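Why did the robot stop?

Robots that pick things up can have bad days. One morning in October, a sorting robot called Ukel stopped in the middle of a job and would not start again. Its arm stayed exactly where it was, and a red message came up on the computer screen: NO GRIP SIGNAL.

Ukel's job is to reach into a metal bin, take hold of one object and lift it out. The objects are all different on purpose. A brush is hard to hold in one way and a piece of cloth is hard to hold in another.

Malsha Kodikara looks after the robot. The first thing she did was press the emergency stop, even though the arm was already still. A robot that has stopped by itself might start by itself, and a moving arm this heavy can hurt someone badly. Then she turned off the power, locked the switch and put the key in her pocket.

What are all those cables for?

Your hand gets messages from your brain through nerves. A robot's gripper gets its messages through cables. Some carry electricity and some carry signals. A hose can carry air, which many grippers use to open and close.

Cables have a hard life on a robot. Each time the wrist turns, the cables have to bend with it. If they are too tight, they get pulled. If they are too loose, they can rub or catch on something. That is why they hang in a loop, with ties to keep them together.
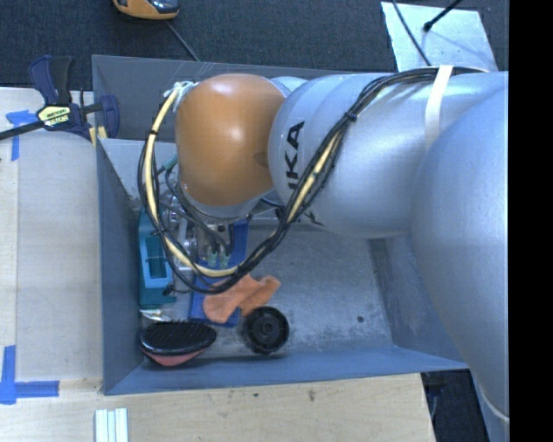
Cables and a yellow hose loop below the robot's wrist, partly hiding the gripper.

What went wrong?

Malsha checked the cables one at a time with a meter, a tool that shows whether electricity can get through. One signal cable worked when it was straight and failed when she bent it. Inside the black cover, the thin copper wires had snapped.

You can try this with a paper clip. Bend it back and forth in the same spot and it will break, sometimes in fewer than 30 bends. Copper wire in a robot cable is made to last much longer, but it wears out too. Ukel's wrist had been turning nearly 100 times an hour.

With the wire broken, the gripper could not tell the computer whether it was holding anything. The computer is programmed to stop the arm when that happens, so nothing gets dropped or thrown.

How was it fixed?

Malsha put in a new cable and gave it a slightly bigger loop. She tested it at slow speed for 40 minutes while everyone stayed behind the safety fence. Ukel was back at work by 2 o'clock. The cables are now checked every 90 days.

Words to know

Gripper: the part of a robot that holds things.
Signal: a message sent through a wire.
Fault: something in a machine that is not working as it should.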